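Hotari Community Kitchen - progress report for the second half of the grant
Prepared by Bořivoj Oravec, project coordinator

Dear colleagues at the Whitelaw Fund,

I send you the report on the baking courses and the shared kitchen for the period which ended in July. The figures for spending are in the separate sheet, in the same form as last time.

In this period we held 60 course evenings and 242 people took part in at least one of them. Our plan was 200. Most of the growth came from the beginner course in bread, which we now repeat on Saturday morning for those who work late. The course in preserving fruit was weaker. We had to cancel it two times, and I think the price of jars was too high for many families.

The new oven was delivered five weeks later than agreed. During this time the groups used the old one, so the cake decorating course had to bake in two rounds and finished often after nine in the evening. The participants were patient with us. The oven works now without problems, but the door seal must be checked each month.

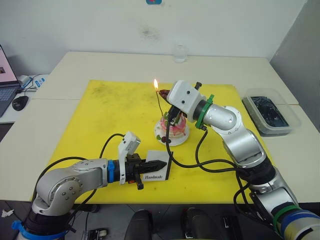 Small cake with pink and white decoration and one candle.

The recipe booklet is printed. We ordered 576 copies from Tastero, and over half of them are already with the schools and the two libraries. The text about allergens was corrected after your comments - thank you for them, they were useful.

Two things remain open. The ventilation in the back kitchen is still too weak for large groups, and we wait for a second offer from the electrician. Also, we would like to move the unspent money for jars to the flour budget. Please let me know if you need a formal request for this change, and I will send it with the next invoice.

With kind regards,
Bořivoj Oravec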